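Basket keeps tilting when our arm picks it up by the rim. How do I get it to hang straight?

Posted by Kevser Dönmez, 5/13/22

Hi all! I'm in a student robotics club (we call ourselves Team Drometti, long story) and our spring project is table clearing with two arms. The piece I got stuck with is the basket. The right arm is supposed to grab it by the rim, lift it, and set it down on the green thing next to it. Then the other arm gets its turn with the plates.

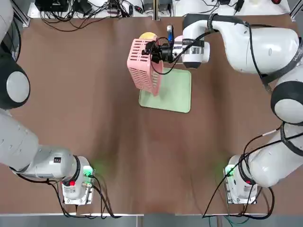
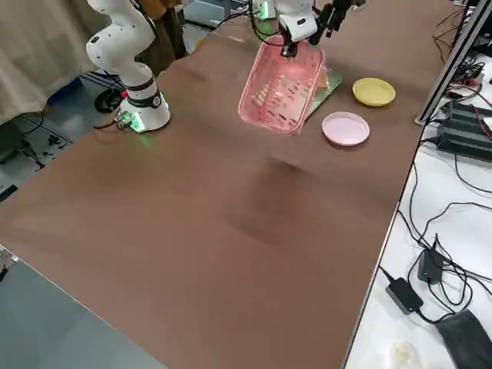 So the lift itself is okay, I guess. The problem is that the basket never hangs level. It tips away from the gripper, and when the arm lowers it, one bottom edge touches first and the whole thing skids a little before it settles. Sometimes it ends up half on and half off. I've tried squeezing harder, but then the rim bends and I'm scared of cracking it, plus it's the only one we have in that size.

We're not using any force sensing, just recorded waypoints and a gripper width that I typed in by hand. My clubmate wants to switch to gripping the middle of the long side, but then the wrist gets awfully close to the other arm when it comes out of its folded position. Has anybody done something like this? Our demo for the parents is in 17 days and I'd really like it to not look drunk. Thanks!!

Kudwood

Oh boy, I did this exact thing with a laundry tub for my senior project. You have a couple of stuff going on here.

First, any basket you hold at one spot on the rim is going to want to swing so its weight ends up under the fingers. You only have two fingers and a thin strip of plastic between them, so there's not much stopping it. Squeezing harder helps up to a point and then you're just bending plastic, like you found out. What helped me more was going deeper. Drop the gripper so the fingers reach well down the wall before they close, one inside and one outside. Mine was barely catching the lip, and once I lowered the grasp by 10 mm it was a different basket.

Second, just cheat with the wrist! Let it sag however it likes, look at the angle from the side, and then rotate the wrist back by that much before you go down. If the sag is the same every time (mine was, pretty much, as long as the basket was empty) you can save that as one more waypoint and forget it. Do it up high, well clear of the table, and give it a second to stop wobbling.

Also slow the last bit way down. I ran the final approach at a tenth of my normal speed and the skidding mostly went away even before I fixed the angle. And open the gripper slowly too, because if it pops open it flicks the basket.

About the middle of the long side: yes, it hangs nicer, but I wouldn't go there if your arms are already tight on space. Could you turn the basket a quarter turn at the start instead? Then the side you want is facing the arm and the wrist stays on its own half.

Predov

put some rubber tape on the fingers. fixed ours

Aksoy

Agree with Kudwood on going deeper, but check where the slots are first. On a slotted basket the finger can land half on a bar and half on a hole, and then it'll twist no matter what you do. I'd jog the arm sideways a few millimeters at a time and try the same lift until you find a spot where both fingers sit flat. Mark it with a marker on the rim so whoever sets up the table puts the basket down the same way around.

One thing I'd do differently is let the low edge touch on purpose. Come down slow until that edge is on the surface, then rotate the wrist to lay the rest of it flat, then open. It's how you'd put down a heavy box by hand. Takes a bit of fiddling to get the rotation and the downward move to match, so leave yourself an evening for it.

Kevser Dönmez

Thank you!! I went with deeper plus the wrist trick and it's so much better already. It still slides a tiny bit, so I'm going to try Aksoy's edge-first idea at the next meeting, and Predov, I'm stealing the tape from our bike repair box tonight.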